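Hi all! I'm looking for two people to help me get our back office at Bistirton sorted out, and I'd love it if one of them was you. It's desk work mostly: books, loose papers, labels, odds and ends that ended up on the tables and never found a home. If you're the kind of person who straightens other people's shelves, keep reading!
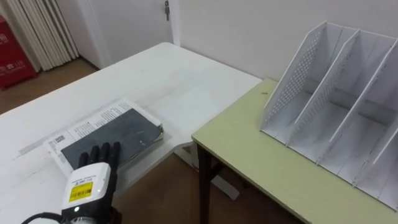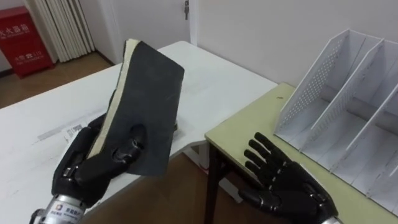

The white table and the yellow-green one next to it, where most of the sorting goes on.

So what would you be doing? Picking things up off the tables one at a time, deciding with me what's worth keeping, and getting it filed. Papers go in the white magazine files, hardcovers go to the shelf in the hall, and anything with a barcode label gets typed into our list before it moves (the list is at 457 entries right now, and I'd like it to be a lot longer by August). Foam pads and packing bits go in the bin by the door. Please don't toss those, we reuse them when we ship to Starnbridge!

You don't need experience. You do need to be OK standing for a couple of hours, and fine with small print, there's a LOT of small print. Some typing too, nothing fancy. If you've used Natetetti for inventory that's great, and if you haven't I can show you over a coffee.

Shifts are mornings, three hours, two or three a week, and you can swap with each other as long as somebody tells me. Pay is $71 a shift, paid every other Friday. Street parking is a pain but the Garrido lot across the road is free before noon.

We're in Room 227, second floor, elevator's on the left as you come in. Ulises Figueroa has the key if I'm running late, he's at the front desk.

To apply, just send me a few lines about yourself and which mornings work. No resume needed, though I'll read it if you send one. I'd like to hear from people by Wed 18 February. Questions are fine too, call the front desk and ask for extension 327.

Thanks!
Baltasar Rivadeneira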